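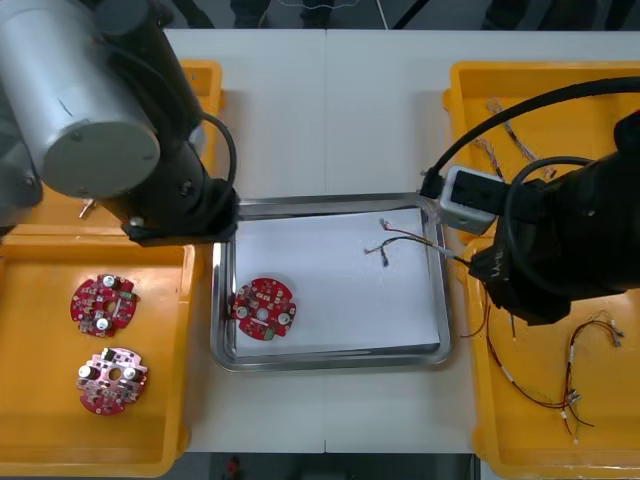
第7期

上一期讲完怎么收拾抽屉里的旧电线，好几位朋友来信问：家里的手工账本到底怎么记，才不会记到第二个月就扔下？行，这期就聊这个，我自己用了好多年的小作坊记账法。

先交代一下我的情况。我在家里接点修修补补的零活，也做些小东西拿去Plonden的周末集市卖，收入零零碎碎，开销更零碎。最早我用手机软件记，分类有一大堆，每买一包螺丝都要想半天算“材料”还是“工具”，想着想着就懒得记了。后来是Su-chen Liao看不下去，丢给我一本空白横线本，说你就从最笨的办法开始嘛。

第一步，准备本子和笔。本子别太大，A5就很好，能摊平最要紧（线装的比胶装的听话）。笔固定用一支，跟本子夹在一起，不然你每次都要找笔，找着找着就去干别的了，我太了解自己了！

第二步，画栏。每页从左到右画四栏：日子、事由、进、出。对，就四栏，不要余额栏。余额一周算一次就够，天天算的话，错一笔后面全跟着错，改起来满页都是涂改，看着就心烦。事由那栏留宽一点，占半页都可以。

第三步，收据先进信封。我在工作台边上挂了一个牛皮纸信封，当天的收据、小票、写了数字的纸片统统往里塞，什么都不用想。晚上九点左右泡杯茶，倒出来一张张抄到本子上，抄完的在角上打个勾，放进当月的大信封里。十一月那个月我偷懒攒了两个星期才抄，结果有三张热敏纸小票已经淡得认不出来了，所以还是当天抄吧。 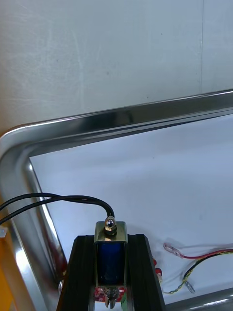 第四步，给常用的事由取个简称。我的本子最后一页是一张对照表，“料”是材料，“路”是车费和运费，“摊”是摊位费，“吃”就是吃。简称总共不要超过7个，多了又回到软件分类的老路上。拿不准的统统写“杂”，月底再看。要是“杂”里面同一种东西出现了好几次，下个月再给它单独取名字也不迟。

第五步，周结。找一个你一定在家的晚上，把这一周的“进”加一遍，“出”加一遍，写在页脚，用红笔框起来。举个我自己的例子：有一周进了370块，出了252块，剩118块。钱不多，可是写下来之后我才发现，出去的里面有将近一半是“路”！那阵子我老往Rikulau那家店跑，每次就买一两样，车费比东西还贵。后来我改成列单子，凑够了再去，一下子省出不少。

这里插一句，加总的时候建议从上往下加一遍，再从下往上加一遍，两次一样才写。用计算器也要这么来，按错键的机会比你想的多多了。

第六步，月结。月底另起一页，把每周红框里的数字抄过来，再按简称各加一次。四栏本来就简单，我一般二十来分钟能弄完。月结页右上角贴一张小便利贴，露出一截当标签，以后翻起来特别快。

再说几个大家常问的。

漏记了怎么办？补在当天的位置，事由前面画个小圈，日子那栏照写原来的日子就行。别往前面的行里硬塞，塞到最后自己都看不懂。

预付的定金算哪天？我是收到那天就记“进”，事由写清楚是谁的定金、尾款还差多少。等尾款来了再记一笔，然后回头在定金那行打个勾。有些朋友喜欢等货交了才一起记，也可以，但是选了一种就一直用下去，混着来最容易乱。

家用和作坊要不要分开？我试过一本记两样，从两头往中间写，前面家用后面作坊，写到夏天就撞在一起了，哈哈。现在老老实实两本，封面颜色不一样，信封也分两个。刚开始的时候会觉得麻烦，等到报税那阵子你会谢谢自己的。

本子写完了别扔，在书脊上贴张纸条，写上起止月份，竖着放进鞋盒里。我最早那本是在Ametepe文具店清仓时买的，纸有点薄，钢笔会透，可到现在还翻得到当年第一个摊位费交了多少。

下一期想写怎么给小件商品定价，Irkeo那边的摊主朋友给了我一套她的算法，我先照着试一个月，试完把表格一起放上来。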